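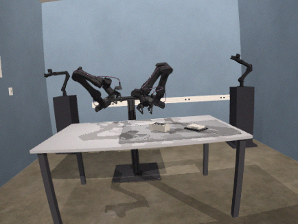
Lertchai Petchrat asked whether there would be a real one to look at later in the afternoon. There would not, the presenter said, and a few people near the back of the Agbenyega building put their coats on.

The rest of us stayed for what Teleck had billed as an open day for its two-armed bench robot. It was an open day for a simulation of one. The arms, the table and the room they stand in were all on a screen, produced by a program the company calls Zollico, and the visitors sat in rows in front of it for most of two hours with a break for tea.

Teleck says Zollico lets it rehearse small laboratory chores before any hardware is bought or bolted down. The chore chosen for visitors was pressing buttons on a little white bench unit, with a tray sitting beside it for a later stage that we did not get to. If you have ever worked in a lab you will know the kind of job. You put something in, you press a button, you go and do something else. It takes a person a second or so, and the question hanging over the whole session was how much money and equipment ought to be spent on getting that second back.

The company's answer was that nobody buys a robot to press one button. They buy it to press the button at three in the morning, and then carry the tray, and then press the button again. Fair enough, although it would have been a stronger argument if we had been shown the tray being carried.
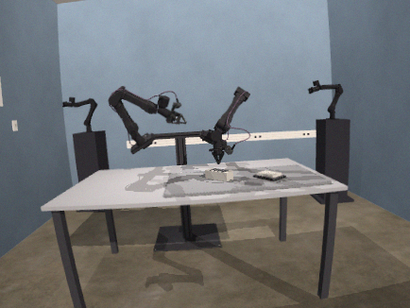 Simulated arms above the bench in Teleck's Zollico demonstration.

The first attempt on the big screen was slow. From the presenter's click to the end of the run took nearly eight minutes by the clock over the door, a fair part of it spent waiting for the picture to load and reload. The presenter blamed the building's network and said the same run played at proper speed back at the office. Perhaps it does. We were not at the office.

There was a good deal of talk about why the thing has two arms. The reply was that one can steady an object while the other works on it, and that labs are built for people, who have two hands. When a woman in the second row asked what the left arm was for in this particular job, she was told it was "available". She wrote that down.

Teleck was generous with its numbers, up to a point. The team said it had put the button task through 393 simulated runs, with the unit shifted a little each time, and that the results were "very encouraging". Asked how many of those had ended with the right button pressed, the presenter said the team was still settling on a definition of success. A finger that lands on the button but doesn't push it far enough might count as a partial success, for instance, and so might a press that also nudges the unit along the bench. It is a reasonable thing to be careful about. It is also a reasonable thing to have sorted out before inviting the public in.
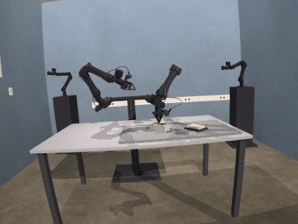 BELANO, February — By the time the tea urn was wheeled away the questions had moved on to the difference between a simulated button and a real one, and this was the best part of the session by some distance.

A real button has a feel to it. It sticks when it gets old, it gets a bit of grime around the rim, and on the cheaper units it needs a proper shove in one corner. A retired technician (he didn't want his name used, having once sold equipment to half the labs in town) described a centrifuge he looked after for years that would only start if you pressed and leaned. Could Zollico do that? The presenter said stiffness and friction could both be adjusted, and that the software varied them on purpose so the robot wouldn't come to depend on one perfect button. Leaning was not something they had modelled.

Someone else asked about the light. The virtual room has clean walls and shadows that stay where they are put, while the labs in the Agbenyega building have west-facing windows and blinds that haven't closed properly in years. Again the reply was that lighting could be varied. It was not varied for us.

In fairness to Teleck, the staff did not pretend the screen was a laboratory. They said several times that moving from simulation to a working bench is the hard part and that plenty of projects come unstuck there. They were patient with the children, who mostly wanted to know if the arms could fight, and they let a couple of them swing the view about to look at the table from different sides. They also admitted, when pressed, that there is no date for a physical machine in Belano, no price they were prepared to share and no customer they could name.

So it is hard to know what the open day was meant to open. The notice on the community website had promised visitors the chance to "meet the robot at work", and at least one family had driven in from up the valley on the strength of it. A plain "see our simulator" would have drawn fewer people and annoyed fewer of them. When I put this to the Teleck desk on the way out I was told the wording had been written by another department.

There is also the matter of the room. The company has asked to lease space on the ground floor, currently used by the evening ceramics classes, as a test lab. The request is due to be discussed next month, and a few of those in the audience had plainly come for that and not for the robotics. They wanted to know how much floor the machine would need, whether it would be fenced off and what it would sound like at night. The staff had an answer on the floor space (less than you would think) and promised to get back to people on the other two.
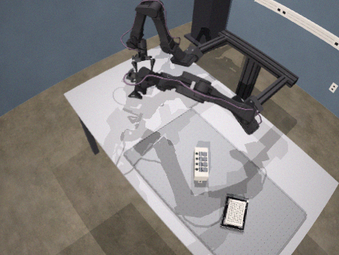

Last updated: Friday, 8 am

A second session has been added after complaints that the first ran over and cut the question time short. Teleck says it will use the same demonstration, played from a laptop this time so as not to depend on the building's connection, and will try to include the tray.

The company has also sent through a short note on the bench unit, which several readers asked about. It has four buttons, and the note says the robot is told which one to press at the start of each run. The note doesn't say whether all of them are tried equally often, or whether the 393 runs were shared among them. I have asked for that, along with the figure for correct presses, under whatever definition the team likes best, provided the definition comes with it.

Petchrat has been in touch as well. He still wants to see a real one, and says he would be happy to travel for it. He adds that he has nothing against simulators and thinks it sensible to break things on a computer first, but that he would like to hear about the breakages. We saw a handful of runs, all of them picked by the presenter, and none was described to us as a failure.

Places at the second session are free but have to be booked through the front desk of the Agbenyega building. The ceramics classes will go ahead as usual on the ground floor, and the side entrance will be locked, so come in from the car park.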